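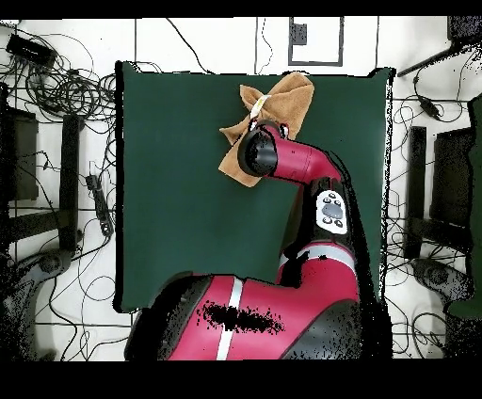
Procurement guidelines for laboratory grippers still favour rigid parts. A supplier is asked to state payload, stroke and repeatability, and the unit with the best figures is bought. It is the position of this laboratory that such figures say very little about cloth.

Over the past term our group compared 2 grippers, one from Gorkach and one from Verkik, on the same arm and with the same controller settings. Each was given 427 attempts at picking up a crumpled towel from a flat mat. On paper the Verkik unit was superior in every column. In practice it closed too quickly and pushed the fabric away before gripping it, a fault recorded nowhere in its documentation.

Beat Pichler has argued that a towel is an unfair test, as no two folds are alike. The objection has merit, but most household and hospital work is of precisely this kind – irregular, soft and seldom presented twice in the same way.

We therefore recommend that the Trornuswood programme require a fabric trial before any further purchase, including the Bachmann units under consideration for May. A trial of this size occupied our staff for 14 working days. The cost is modest when set against a gripper that must be replaced within the year.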